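Progress report on the Pitton cell, December
Prepared by Sharada Menon for the Wondthorpe fund

Dear all,

Thank you for your patience while we got the upkeep side of the Pitton cell into decent order. I know it is less exciting to read about than new tasks, but it has taken most of our month and I think it was time well spent.

You may remember from my last letter that the arm had begun to settle a little off its home position. We spent a good while blaming the Jang controller – unfairly, I'm sorry to say – before we went back through the joint offsets one at a time and found that the shoulder value had been carried over from the old mount. It has been corrected, and the full homing routine now runs at the start of every session. We have logged 129 sessions since then, and 8 of them stopped on a position warning. I would still like that to be lower.

The simulated copy of the cell, which lives in Jultia, had the same wrong offset, so it got the same correction. We try every change to the joint limits there first, with the tabletop set out and the arm in its place alongside.
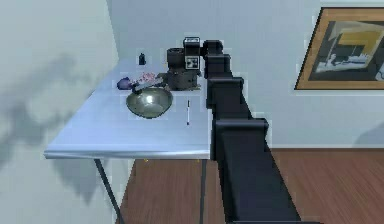 The new limits for the elbow went through in this way, and the slower approach speed will follow once I am happy with the wrist. That check takes 15 minutes and I have asked for it to be done each morning before anyone starts work, which has been received with reasonably good grace.

On money, we have spent $277 on replacement cable and connectors, all of it inside the maintenance line. I expect to ask for a spare wrist encoder in the next round, and I will send the quote along as soon as the supplier gets back to me.

With warm thanks,
Sharada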